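### 3.2 What people keep at the back of the shelf

I went into the Lernstead interviews thinking we'd talk about prices. We didn't, much. I asked 22 households what they always keep in the pantry, and nearly everyone skipped straight past the flour and rice to something they hadn't eaten in months – a soup their mother heated up on sick days, a dessert mix bought for a birthday that came and went. I started calling these "waiting foods" in my notes, and the name stuck (Liapis hates it, but he uses it too).
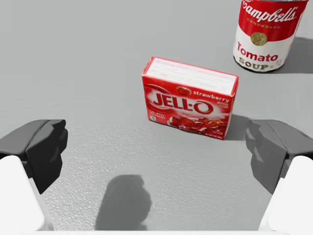

**Figure 4.** Packaged foods of the kind discussed in this section: strawberry Jell-O and Campbell's Tomato Soup.

Plirnimwood was a different story. Of the 19 households I visited there, most shop every couple of days, and the cupboards are tiny. One woman laughed at my question and told me her waiting foods live at her sister's place in Flunham! I hadn't planned for that at all, so the coding sheet has no box for food stored in somebody else's kitchen. I wrote those cases up by hand, and they're treated separately in Section 4.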